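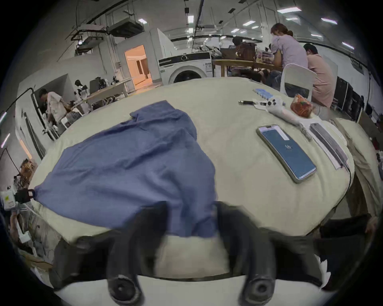
[wutamow-list] Re: tablecloth on the folding table, keep or bin?

From: Dede Frimpong
To: wutamow-list
In reply to: Perla Ochoa

Quick one before I go out, will answer in bits between Perla's bits. Sorry if some of it's been said, I've only skimmed the rest of the thread.

Perla Ochoa wrote:
> Hi all,
> Can we settle the cloth question please. I'm in two minds. The cream cloth
> on the big table looks nice and it stops things sliding off, but every time
> I fold anything on it the cloth comes along with the folding. I pull a
> sleeve, the table moves. Well, the cloth moves. Then I've got two things to
> straighten.

Yes. Same. It's worst with anything cotton, cotton on cotton just grabs. Try it with a silky lining and it's fine, slides about like butter. So it's partly the cloth and partly what's on it.

But please don't bin it. The bare top is worse for folding in my opinion. Cold, a bit tacky, and you can't see where a dark sock has gone. On the cream you can see everything, incl. every bit of fluff, and I'd call that a good thing. I'd never spotted how much the blue stuff sheds until I had it on a pale background.

> The clip helps on the side where it is but the other sides are loose.
> Could we have more clips? Or is there something better, I had a look and
> there are clamps, weights, elastic corners, something called an underlay.
> I don't want to spend Palomino money on it.

Underlay. Definitely underlay. Palomino do a good one but yes, silly price. The Droltus one is thinner and a bit rubbery and smells for a week, then it's fine. I have it at home under an ironing blanket, haven't had to clip anything for ages. Cut it smaller than the top all round or you'll see the edge through the cloth.

Clips: I'd have no more than there are now. They catch. You sweep a folded pile across with your forearm, hit the clip, pile goes over. Also a corner of whatever you're folding ends up nipped in with the tablecloth and you don't notice until you lift it. If we do keep clips, put them on the short ends where people don't stand.

Elastic corners, no. They pull the cloth tight in the corners and leave it baggy in the middle, so that's where all the creases go.

Weights, no. Toes.

> Measurements: I make the top 1,580 long and 980 deep but I did it in a
> hurry with the soft tape out of the sewing tin, which has stretched. Does
> anybody have a proper one?

I get the same, with the steel tape. So 1,580 by 980 it is (millimetres, before anybody orders one in inches again). For the drop I'd want 80 each side and no more. The one on there now hangs down too far for my liking and people catch it with a hip going past. Long drop is lovely for a dinner table, pain in the neck for a work table.

If someone's got a machine set up could the existing one be hemmed up? It's decent fabric. I can pin it but I'm not to be trusted with a straight seam, as those who've seen the curtains know.

> Next thing. Washing. I did it at 40 and it came out the same colour it went
> in, ie not quite clean. Is it safe to go hotter?

60 is fine for it, I've done it twice. Don't stuff the drum, the cloth wants to move about. And not with the blues!! The darker ones are all right by now but that lighter one still lets a bit go, I had a faint shadow on a pillowcase after it. Wash cream on its own or with other pale things. Half the powder you think. I used Droltus liquid, any would do.

Take it out straight away, that's really the whole trick with it. If it sits in the drum after the end of the cycle it sets into hundreds of tiny creases and you'll be ironing until November. Shake it hard, two people if there are two, one each end, snap it. Then over the airer in one layer. I lay mine back on the table while it's still a touch damp and smooth it with my hands from the middle outwards and it drys flat enough that I don't iron it at all. Wouldn't do that on bare wood though, so check what the top is first. Perla?

> And last, the state of the table. I'm not naming anyone. But it's a folding
> table and it has become the place where everything lands. Phones, pens,
> cards, pouches, cables. I moved a whole lot to one end to fold a sheet and
> then needed that end. 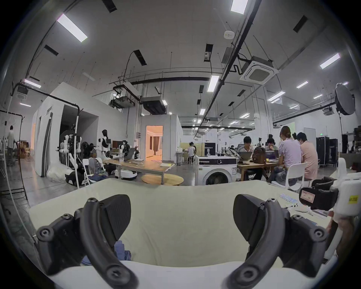

I'm as bad as anyone on this. I come in, put my stuff down on the nearest flat thing, and the nearest flat thing is that table. What I'd suggest, and shout if it's daft:

A shallow tray at the far side. Everything small goes in the tray. When you want the whole table you lift one tray, you don't do nine trips. There's a tray going spare at Nostandale, I can bring it over, bit scratched but nice sides on it.

Cables off the table altogether. A cable hanging over the front edge is asking for it, one tug on the cloth and the lot comes down, phone first. If something has to be plugged in, run it off the back.

Pens. Caps ON. Or no pens. A pen with the cap off on a cream cloth, I mean, come on. Biro comes out with a dab of surgical spirit and kitchen roll underneath if you catch it the same day, dab don't rub. Gel ink doesn't. Ask me how I know. Actualy don't.

Paper under things is OK, I quite like a sheet of plain paper under anything that might mark. Better than nothing till the tray turns up.

> I also want a better way of folding the blue things, I end up with a
> lump. They go into the basket as a lump and come out as a lump and then
> someone (me) does them again.

Lump is normal if you start from a lump. Half the battle is before the first fold. What I do:

Pick it up by whatever edge you find first. Don't hunt for corners while it's lying there, you'll only turn it over on itself. Hold it up by that edge and walk your hands outwards till you run out of edge, then you've got two corners. Let it hang a second. Lower it away from you so the bottom edge touches down first and the rest follows it flat. Then stroke from the middle outwards with the flat of your hand, lightly, or you're back to dragging the tablecloth.

Then in half towards you, line up the edges not the corners (corners lie, they stretch in the wash). Half again sideways. Thirds if it's for the narrow shelf.

If it's a shirt, face down, sides in, sleeves back along themselves, then bottom up to the collar in two goes. If it's a towel or tea towel type of thing just halves and thirds and don't be precious. The fussy bit is anything very soft, those I roll. Rolls don't topple and you can see what you've got.

Don't fold the corner up and leave it, which I see a lot of. People get one corner up to the middle, someone asks them something, off they go. It's then got a crease where you don't want one. Finish it or leave it flat.

> Happy to order whatever we agree. Would rather not do it twice.
> Perla

So, from me, order list:

underlay, Droltus, thin sort, cut to fit inside 1,580 x 980
no new clips
no new cloth, take up the hem on the one we've got, 80 drop
tray = me

If the hem can't be done then a new cloth, same sort of colour, please not white. White shows every drip of tea and looks like a clinic. A flat weave, nothing with a raised pattern, you can't smooth anything over a raised pattern, it reads through. I had one with little squares and everything I folded had little squares.

One more, the lighting. Somebody asked last month why creases don't show when you're folding and then show as soon as you get home. The ceiling lights come straight down and there are a lot of them so there's hardly a shadow to go by. I run my hand over instead of looking. Or hold it up side on. I wouldn't bother with a lamp, it's only another cable.

Also whoever took the good lint brush, could it come back to the hook by the washing machine. Not the sticky roller, the brush with the curved handle. The roller leaves glue on the cream, I've had to scrape it off with a thumbnail.

Got to run, will look at replies tonight. Perla if you order before then just go for the underlay and leave the rest

Dede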